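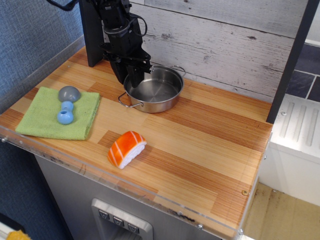 29 Jan 2026, kitchen bench, late afternoon

Writing this up while the kettle's on, as I promised Laine I would stop keeping it all in my head. It's been a decent sort of day and I want to get the order of things down before I muddle it with tomorrow.

The question on the whiteboard is still the one Dalia put there in June, in green pen that won't come off now: "Would you let it tidy up after supper?" She meant it half as a tease, but I keep coming back to it. It's a better question than the ones in our plan, which are all about success per attempt and so on. Supper at my house leaves a saucepan, a cloth, some bits of food and at least one thing that has no business being in a kitchen. That's more or less what I've been laying out on the little counter all week: the saucepan with the wire handles towards the back, the green cloth folded on the left, the salmon nigiri near the front and the grey and blue dumbbell thing sitting on top of the cloth.

The chores for this week, as agreed with Kyung-tae:

Food into the pot.
Dumbbell off the cloth, put down anywhere on the wood, cloth not dragged.
Pot moved to the right by one of its handles.
Cloth picked up and put down again, still more or less folded.

Morning went on the first. The Gorena build from before the holidays used to come at the nigiri from straight above and squeeze, and if the piece was lying askew it would pinch one corner of the rice and spin the whole thing round like a bottle at a party. Kyung-tae changed how it picks the closing angle and it now turns its wrist first. I tilted the sushi every way I could think of. Out of 11 tries it got the piece into the pot on all but 2, and both of those were on the way in, where it let go a shade early and the sushi hit the rim. I was pleased! It's the first time I've written up the food chore without a grumble in it.

The rim worries me a bit all the same. The fingers come down awfully close to the back edge of the pot before the arm sets off, and I'd like the starting pose higher. Vija thinks it's fine where it is and says that if we lift it we lose the first part of the reach and everything takes longer. We talked about it over lunch and didn't settle it. I'll try both on the same layout and bring her the times, and then she can tell me I measured them wrong.

A word on speed while I'm there. If I put the sushi in the pot myself it's done before I've noticed doing it. The arm takes long enough that I catch myself leaning towards it, willing it along, like watching a small child do up a coat. I don't think that matters much for the supper question. I wouldn't mind slow if I were in the next room with my feet up. What I'd mind is having to stand there, and at the moment I do have to stand there, one hand near the stop button, for every single go. Laine made this point much more sharply in her Peka report and I didn't take enough notice of it at the time. So, note to self: start logging when I step in, and why, even if the chore comes off in the end. An almost-rescue should count for something.

Dumbbell. Well. This was the funny part of the day, or it was funny to Agnese, who had come in to borrow the small hex keys and stayed for the better part of an hour. The short blue shaft is a lovely thing to grip and the arm found it nearly every time. Trouble is that the two ends are different shapes, so when it's lifted off centre it swings, and when it's put down it rolls. Once it rolled right up to the acrylic lip and stopped there, and the arm went after it and then dithered above it, up and down, up and down, with the fingers unable to get round the near side. Agnese said it looked like her grandfather with a dropped pea.

The cloth mostly stayed put, which I hadn't expected. The waffle weave seems to hold on to the wood fairly well. On a couple of lifts the fingertips caught a bit of towel along with the toy and brought up a little tent of green, and then it all flopped back. I've written those down as fails, as the chore says not dragged, but I think a person looking at the counter afterwards would have called it tidy enough. Do we mark the way a person would or the way the sheet says? I'd like to hear what Dalia thinks. I lean towards the sheet for the numbers and a remarks column for common sense.

Pot by the handle: only started on it. The wire loops are thin and the polished metal throws light about something terrible, and depending on where the lamp is the depth reading on the inside of the pan comes and goes. I taped a bit of tracing paper over the lamp, which helped. Kyung-tae wants to try the filter from the Uibo work before we go buying anything, and I agree, we've plenty of things in the cupboard that were bought in a hurry. The handle at the front left is the easier one to get at. The one on the right, further back, means reaching across the whole pan, and I'd sooner leave that until the elbow has been looked at.

Which reminds me. The elbow is making its noise again. It's a dry little tick at the far end of the travel, not every time. The joint counter went past 3000 cycles since we last had the cover off, so I'll do it first thing tomorrow before anything else gets run. Check the screws on the brackets while I'm in there, and look at how the cable is dressed at the top, because I don't love how wide that loop is. If it ever hooks on something to the right of the counter we'll have an expensive afternoon.

Cloth: not attempted. I ran out of day. I'll say now that I expect it to be the hard one. We all did fold-and-place with napkins on the Zimgate bench and I remember how that went, and napkins are at least thin.

So would I let it tidy up after supper? My answer this evening is that I'd let it put the food away, if somebody else had washed up and I didn't own a cat. That's further than I'd have gone in June. Anything that rolls, no. Anything soft, ask me next week. Anything with gravy in it, please not in my lifetime, or at least not on my floor.

For tomorrow:

Elbow cover off, before anything is run.
Starting pose, high against low, same layout, for Vija.
Add a column for stepping in and one for remarks.
Left handle only, lamp with tracing paper, then with the Uibo filter.
Ask Dalia about the tent.
Get the hex keys back from Agnese.

Laine, if you're reading this, the spare fingertips are in the tin with the teabags on the lid, second shelf. I moved them when I was looking for the tape and I know I'll forget. The worn pair are in an envelope next to it, please don't throw them out yet, I want to measure the pads.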